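# Two-Arm Build Group — Minutes

Hullstead Shared Workshop, back bench area, July meeting
Started 7:10 pm, closed a little after 9 pm
Minutes written by the group secretary

The minutes of the last meeting were read and accepted with one correction: the spare power supply was bought by the workshop, and it does not belong to the build group. It must be returned to the electronics shelf when we do not use it.

## 1. State of the build

The mechanical work on both arms is finished for this stage. The left wrist was opened again after the last meeting, the bearing was seated properly, and the play that we felt in the joint is gone. The right wrist has not been opened and the members who use it most think it should stay closed.

Both hands now close at the same speed. Before, the left hand arrived earlier than the right, and any object held by two hands was pushed to the right side. The correction was made in the controller settings and not in the mechanics. One member asked if this is a real repair or only a way to hide the problem. The answer of the control team is that the left motors have a little less friction, the difference is stable, and it is normal to correct it by settings. The settings file is saved in the group folder under the name "hands_matched".

The glove covering on the fingers gives a better grip than the bare fingers did. It was agreed to keep it on for all tasks.

## 2. The basket task

The group is still working on the same task that was chosen in spring: take a light basket with fruit from below with both hands, raise it, and put it into the open mesh cage without dropping anything. The cage plays the role of a shelf compartment. It has a wood panel as floor, so that the basket can slide the last small distance.

The program has four parts: approach, cradle, lift, and place. They were discussed separately.

**Approach.** It works well when the basket begins at the marked position. If it is turned by more than a small angle, the thumbs arrive at the rim too late and one of them pushes the basket away. It was proposed to teach the arms to correct the angle by a gentle touch from one side first. The control team will try it.

**Cradle.** Most of the discussion was about this part. The hands go in palm up, left and right, and the thumbs come inward below the front rim. Some members wanted to hold the basket by its handle with one hand only. Against this it was said that the handle is on the far side, toward the cage, and the fruit would roll to the front. The two-hand cradle stays.

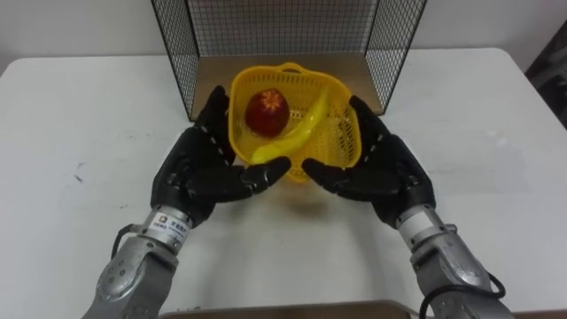
**Why are two hands used for a basket that one hand could carry?**

The purpose of the build is to make two arms share one load, and a light basket lets us practice this without danger to the motors or the table.

**Lift.** The lift was set to a lower speed after the last meeting. The members who ran it reported that the slow lift is smoother but takes too much patience, and the motors of the shoulders become warm when they hold the position for a long time. It was agreed to make the first part of the lift slow and the rest at normal speed.

**Place.** This is the weak part. In a series of 17 attempts, the basket was fully inside the cage in 10 of them. In four it stopped on the front border of the wood panel, and in the other three the run was stopped by hand before the basket reached the cage. The group considers this acceptable for July but not for the open evening (see item 6).

There was a long exchange about the reason for the four stops at the border. One opinion is that the wood panel sits a little higher than the arms expect. Another opinion is that the fingers bend down under the weight at the end of the movement. Nobody had measured either of these. Decision: measure both before any change is made to the program.

## 3. Fruit, real or plastic

A member asked that the group stop using real fruit, because bananas were left at the bench over a long weekend and the smell was noticed in the sewing room. Another member answered that real fruit is useful, as its weight changes from one piece to the next and the program must accept this.

After discussion it was agreed:

- Real fruit may be used during a session, and the person who closes the session takes it home or throws it away.
- For long series the group will buy plastic fruit and put some weight inside.
- Fruit used in the tests is not to be eaten at the bench. The table is wiped with solvent from time to time.

## 4. Cables and safety

The cable loops at both forearms were discussed again. They must be long enough for the wrist to turn, but on the left side the loop can catch on things standing near the arm. The proposal is to hold each loop with a soft fabric strap, fixed on the forearm and not on the wrist. One member will bring straps of different widths and we will choose at the bench.

The emergency button was moved closer to the operator chair. It is now possible to press it without standing up. Two members said they sometimes rest the elbow on it by mistake — the button will receive a small ring of plastic around it, printed in the workshop.

The rule was repeated for new members: when the arm power is on, no person puts hands into the area between the arms, even to save a falling apple. The fruit is cheap. If something falls, the operator presses the button first and then we pick it up.

It was also asked if the mesh cage should be fixed to the table. At present it only stands there, and it is pushed back a little each time the basket touches it. Two clamps were offered from the wood shop. The clamps would be in the way of the basket on the front side, so they must go on the rear corners. Agreed.

## 5. Money and parts

The workshop gave the group 300 for the second half of the year. The following needs were named:

- One spare finger motor from Milero. The last delivery from them was slow, so it should be ordered now.
- A new set of glove covers. The present ones are still good on the back of the fingers, but the tips are becoming smooth.
- Plastic fruit and small weights.
- Fabric straps, if the ones which a member brings are not suitable.

The wrist connectors from Xaba were also discussed. They are better than ours and they lock with a click, but the full change for both arms would take over half of the money. The group voted to wait. If one of the present connectors fails, the question will be opened again.

The receipt for the last order is still missing from the folder. The person who has it is asked to please scan it, also the second page.

## 6. Open evening and visit to Fallmont

The workshop holds its open evening in the fall. The group was asked to show something that moves. It was agreed to show the basket task, but only if the place part becomes more reliable. If it does not, we will show the cradle and the lift only, and the operator will bring the basket back down to the table after each lift. A short text on paper will explain the work to visitors. One member offered to write it in simple words, and the secretary will check the spelling, with the warning that English is not the first language of the secretary either.

Visitors must stay behind a line of tape. The distance of the line was not decided.

The makers' club in Fallmont invited us to bring the arms for one day. Most members are interested, but the arms are heavy, the table is part of the calibration, and after transport everything would have to be set again. The group will answer that we are glad to come with the hands alone on a small stand, and that they are welcome in Hullstead to see the complete build.

## 7. Other matters

- The bench under the white tabletop has a rough front edge. It will be sanded by hand. Please cover the arms before sanding, also if it is only for five minutes.
- The scuff marks on the tabletop do not come off with normal cleaner. It was decided to leave them. They do not disturb the cameras.
- The log book must be filled in at every session. Several sessions have only the word "ok", and this does not help the next person.
- The lights above the back bench make a low noise. Reported to the workshop again.

## 8. Tasks until the next meeting

| Task | Who |
|---|---|
| Measure the height of the wood panel and the bending of the fingers | Mechanics team |
| Try the touch from the side to correct the basket angle | Control team |
| Change the lift to two speeds | Control team |
| Clamps on the rear corners of the cage | Mechanics team |
| Print the ring for the emergency button | Member with the printer key |
| Order the Milero motor and the glove covers | Secretary |
| Answer to Fallmont | Secretary |

The next meeting is in the same place, at 7 pm. Members who want to run the arms before the meeting can come from 5 pm, when the back area is free.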